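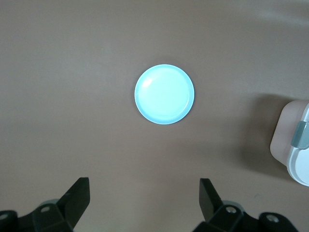 Simness Bench Cell
Tabletop parts handling for small assembly shops

Product overview | Specifications | In use at Pascual | Ask us

The Simness Bench Cell is a two-finger arm, a controller and a set of starter routines that fit on a bench you already own. It picks small parts, sets them out for the person doing the wiring or the inspection, and clears them away again. We built it for shops that run short jobs and change over often, where a fenced-off line would never pay for itself.

What we love most about it is how it changes the day for the people around it. At Pascual, a panel shop with 7 assemblers, the first cell went in last February. Jocelyn Navarro used to start each shift by walking to the parts racks and filling dishes for everyone, and she was still at it when the first panels should have been moving. Now she writes the routines (her third one ran on the first try, and we heard the cheer over the phone!) and spends the rest of the morning on test work, the job she had been asking for. 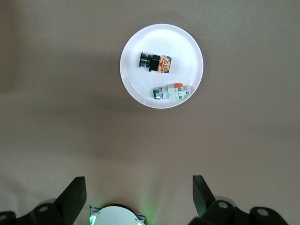
Control components are a great fit for the cell, and they make up most of what Pascual runs through it. They are awkward little things, heavier at one end than the other, and no two makes have quite the same body. Two pushbutton switches can share a plate, one with a clear contact block and the other with a long grey body, and the assembler can tell them apart at a glance. Plain dishes work fine. You don't need molded trays or fixtures to get started, and most shops begin with whatever is in the cupboard.

Teaching a new part takes a short session at the bench. You guide the arm by hand, save the positions and give the routine a name. Efren Gatchalian, who had never programmed anything before, keeps his own set for the afternoon jobs and has opinions about everyone else's — strong ones, mostly about grip height.

A word on staffing, as we get asked this on every visit. Pascual kept all its assemblers. The hours went into testing and into training Genalyn Aquino on full panel builds. We suggest talking that plan over with your crew before you order, and we're happy to join the conversation.

Specifications
Model: Simness 465
Gripper: two-finger, parallel bench use
Routines stored: 296
Setup: bench clamp or bolt-down plate
Software: Wulteo, included

Spare finger sets ship separately. For a bench visit or a loan unit, contact Reynaldo Macaraeg in our applications group.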